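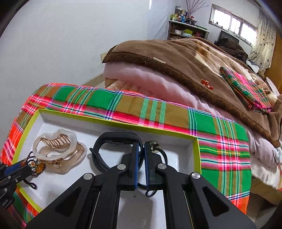 Als Tatiana Pešek an einem Abend im Februar die Küche betrat, saß ihre dreijährige Tochter auf dem Boden und hustete. Neben ihr lag die Fernbedienung der Lichterkette, das Batteriefach stand offen. Eine der beiden Knopfzellen fehlte.

»Sie hat nicht geweint und bekam Luft«, sagt die Mutter. »Ich dachte zuerst, die Batterie liegt unter dem Schrank.« Sie rief trotzdem den Notruf. 20 Minuten später war das Kind in der Klinik in Grandcombe, wo ein Röntgenbild die Zelle im oberen Teil der Speiseröhre zeigte.

Dort ist sie am gefährlichsten. Zwischen Batterie und feuchter Schleimhaut fließt Strom, es bildet sich eine Lauge, die das Gewebe angreift. Schwere Verätzungen können innerhalb von zwei Stunden entstehen. Oberarzt Libor Hrnčiar entfernte die Zelle noch am selben Abend mit dem Endoskop.

»Die Eltern schildern oft Beschwerden, die zu einem Infekt passen«, sagt Hrnčiar. Speicheln, Husten, das Kind will nicht essen. Wenn niemand das Verschlucken gesehen hat, vergehen manchmal Tage bis zur Diagnose. Besonders riskant sind die flachen Lithiumzellen mit 20 Millimetern Durchmesser, die bei kleinen Kindern leicht stecken bleiben.

Die Elterninitiative Unport hat im vergangenen Jahr 400 Haushalte in der Region befragt. Viele wussten nicht, in welchen Geräten Knopfzellen stecken: Küchenwaagen, Grußkarten mit Musik, Autoschlüssel, Fieberthermometer. Orysia Moroz, die die Umfrage ausgewertet hat, rät, leere Zellen sofort mit Klebeband zu umwickeln und außer Reichweite zu sammeln, bis sie zur Rückgabestelle kommen.

Bei Verdacht gilt: nicht abwarten, kein Erbrechen auslösen, sofort den Notruf wählen. Wer die Verpackung oder eine baugleiche Batterie findet, nimmt sie mit in die Klinik.

Die Tochter der Pešeks blieb vier Nächte auf der Station und aß zunächst nur Brei. Zur Nachkontrolle muss sie noch einmal im Frühjahr. Die Lichterkette hängt wieder am Fenster, mit einem Netzteil.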